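What Happens to the Sorting Table? My Project Report on Braltarer

For my project I picked Braltarer, a small packing company that my aunt used to work for. They put together mixed cases of canned drinks for stores and offices, and a lot of that work is still done by hand. In November they started trying out a pair of robot arms on the can sorting job, and I got to hang around for 3 shifts and bug everybody with questions (thank you for putting up with me!).

The old way goes like this. You stand at a table, cans come to you mixed, and you put them into trays by kind. A normal order is 383 cases, and the folks on the Preston line told me the first hour is fine and then your shoulders start talking to you. Five people rotate through it so no one gets stuck there all day.

The new way still needs people, way more than I expected. Someone has to set out the trays, bring the cans, and step in when one tips over and rolls. The software is called Soter, and it has to be shown the job over and over before it gets the hang of a new layout. One of the sorters got moved to doing that full time. She likes it, mostly, but she said she misses talking to the person across the table.

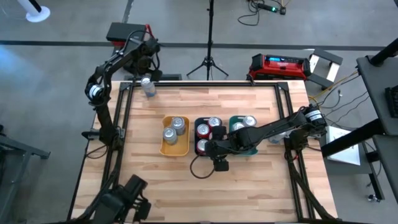

I asked everyone the same thing, which was whether they were worried. The answers were all over the place! Two people said no way, it's too slow. One guy said it's slow now, but so was he his first week. The shift lead was more worried about pay, and I thought that was a really good point: if you're watching a machine and fixing its mistakes, is that the same job at the same rate? Right now it is. The agreement with Pacheco, the staffing agency, only covers the trial, and after that they have to talk again.

My survey was tiny, so I can't prove much with it. If I did this over I'd go back on a Tuesday, when the big orders come in, and ask the night crew too.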